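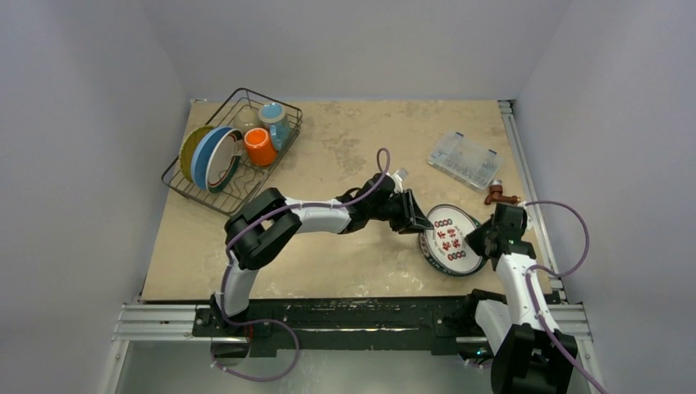 I spent an afternoon at the Gralora open day in December and only now got around to typing up my notes. The building is on the Basmont side of the river, 10 minutes on foot from the tram, and the sign on the door still belongs to the previous tenant.

Most visitors stayed with the palletizer downstairs. I went up to the two-arm cell, where the task was dishes. Both arms are fixed to the same side of the table, and a plate goes between the two grippers, one on each side of the rim. The rack sits in the far left corner.

The handout gave 2,230 recorded runs for the dish task, of which 1,465 were kept for training. I asked what got a run thrown out. Mostly operator hesitation, I was told, and after that bad timestamps.

Parallel grippers on a round plate leave very little contact area. If the two sides disagree on force, the plate can rotate about the line between them. The Bindilari controller runs both arms off one clock, and they consider that enough - I would still want a force reading at each wrist.

Cable routing is my other complaint. The purple cables run in open loops outside the links, and one arches well above the wrist. The Lazăr cell I saw last year had the same arrangement.

Slides are supposed to go out by email. Mine have not arrived as of 4 February 2020.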